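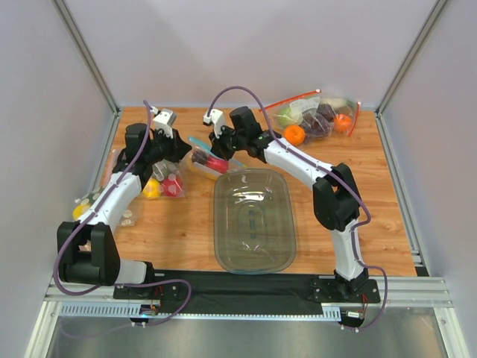 Search the help pages Go Advanced search

Sourdough starter smells of nail varnish, is it dead?

Posted by ulby_baker in Bread and Baking

Hello all! I've caught the sourdough bug badly and I'm loving it, but I've hit a snag. My starter (white flour, kept in a jam jar on the kitchen windowsill) was doubling beautifully all through September. Now it goes flat by teatime with a layer of grey liquid on top, and it smells like nail varnish remover. I feed it once a day, at 8 in the morning, with a spoonful of flour and a splash of water. There's no fur or odd colour on it. Do I bin it and start again? I'd be gutted, it made such a good loaf last week!

Anneli Partanen

Please don't bin it! It's hungry, and a hungry starter is one of the easiest things in baking to put right. The liquid is just what it throws off when it has run out of food, and the smell goes with that. You can stir it in or pour it away, I pour it away as I like a milder loaf.

What I'd do is stop going by spoonfuls and get the scales out. Keep 16 g of the old starter in a clean jar, add 80 g of flour and 80 g of water, stir it well and put the lid on loosely. That's a huge meal compared with what it has been getting. Do it again when it has risen and is just starting to sink, which could be morning and evening to begin with. Mine perked up on the second day, and the smell changed to something like yoghurt and apples, lovely!

Swap a bit of the white flour for wholemeal rye if you have any. I get the stoneground one from the mill at Dreseck and it goes off like a rocket. And save what you take out of the jar, it makes brilliant crumpets with a pinch of salt and some bicarb, straight in a hot pan.

If you ever see pink or orange streaks, or mould, then it does have to go.

crustyjim

had the same, put it in the fridge, fine now

Toon Dierckx

Agree with Anneli, and Jim has a point as well. If you only bake at weekends the fridge is your friend. Feed it, give it an hour out on the side, then in it goes and a feed once a week will do. Take it out the evening before you want to bake and feed it again.

One more thing, put a rubber band round the jar at the level you start from. Such a simple trick and I love it! You can see at a glance how far it has climbed. My usual dough is 1000 g of flour, which makes two big loaves, and I don't mix it until the starter is well over double.

ulby_baker

Thank you both, it's had its first proper dinner and there are bubbles already! Crumpets tomorrow.

Related in Bread and Baking
Can I freeze sourdough starter?
Why is my loaf flat on one side?
Rye or wholemeal for a first starter
Lining a proving basket without sticking
Crumpets with no holes

Contact us | Copyright Ellent Community Help | Back to top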